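Kelstead bench, chess cell – April

Picked up where I left off with the grasp offset problem. Short version: the right arm's wrist camera sees the tall pieces tilted way out toward their heads, and the Skitov detector puts the grasp point at the middle of the box. Fine for a pawn. For a king or queen the middle of the box is somewhere up the neck, so the planner aims too far from the base square.

Paraskevi Antoniadis suggested I stop using box centers and regress the base circle instead. I relabeled 343 wrist crops last night (never again without a hotkey!) and kept 156 more back for testing. Trained twice, and the second run is the one loaded now. 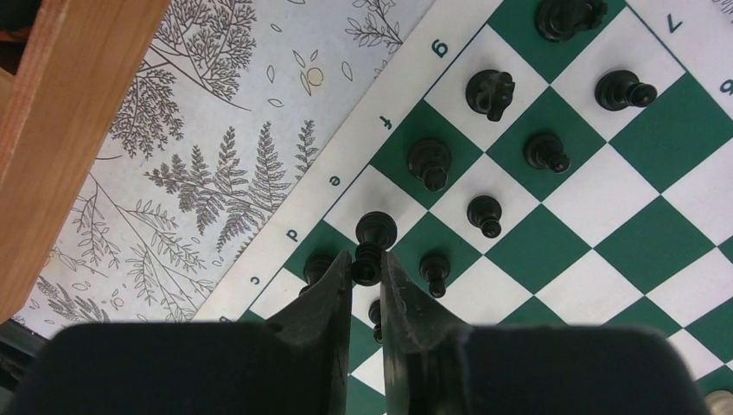
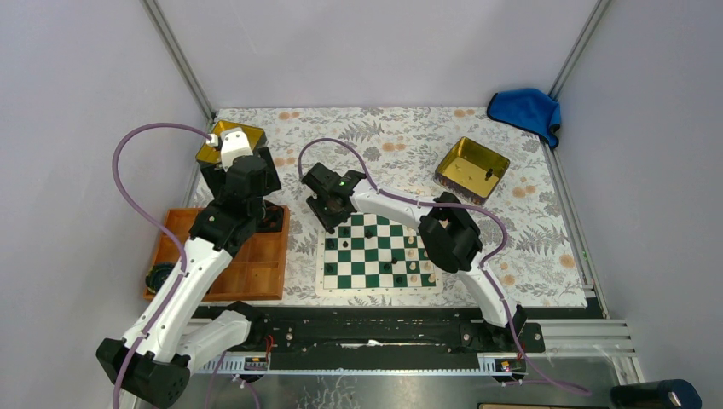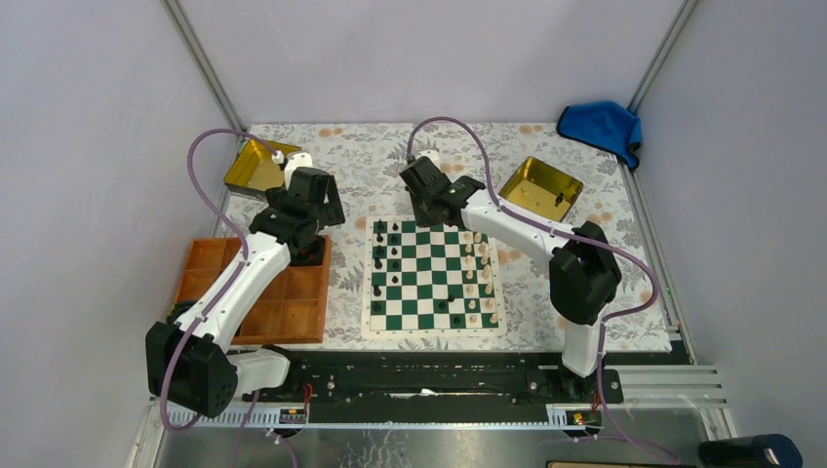 Page last changed: April, 4:40 pm, rev 8

The tall piece on the e file is the one I keep coming back to, with its head between the fingertips and the base well up toward the border. Old code would've gone for the collar. The new base estimate is off by some 2 mm in the test crops, which I can live with.

Still ugly:

Occupancy from the fixed camera. The right arm hangs over the back of the board and the tracker happily marks hidden squares as empty. I want a third state, "unknown", and Iason Kontogiannis wants to hold the last belief and let it decay. His is less work – trying that first.

Glossy highlights on the black pieces. Every so often one gets split into two detections. Raising the merge radius helps, but then neighboring pawns get glued together, so I put it back.

The capture tin. The planner treats it as a solid block, so release poses inside it get rejected as collisions. Need to swap in the open-top mesh from the Rallis repo.

Next: rerun the wrist calibration before touching any more thresholds, then merge the base-circle branch if Iason's okay with it.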